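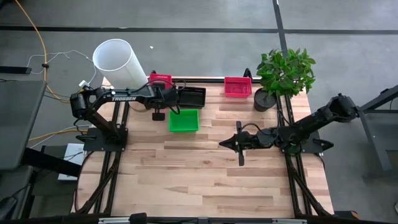 Quick one before I have to run. Robotics club is back in the Trallside workshop and we finally have a task for the June showcase: sorting stuff into the bins. Two arms, one table. Sounds easy. Isn't.

Where we're at:

Left arm does the far side, right arm does the near side, and they hand over in the middle. In theory. Handover works maybe one time in 3 right now. The rest of the time one lets go too early and we all go "ohhh".

Logged 1267 tries so far, all by hand, so my wrists hate me. Team Alora (the other half of the club, long story) says they have 2768. Not sure I beleive them but ok.

Also we argued for most of an hour about bin colors. Two red ones seemed dumb to me, but Hukier rules say the sorter has to cope with repeats, so they stay. Lamp and plant stay too. The rules want some clutter on the table and the plant is a good test, the arms have to keep clear of all those leaves.

To do before next time: slow down the left wrist, redo the handover script, label the cables (please!!), get the Adeyemi form signed so we can can stay past 6 pm.

More when there's more. Bus.

Print this post | E-mail this post

Last updated: June

Contact | Copyright Trallside Robotics Blog | Back to top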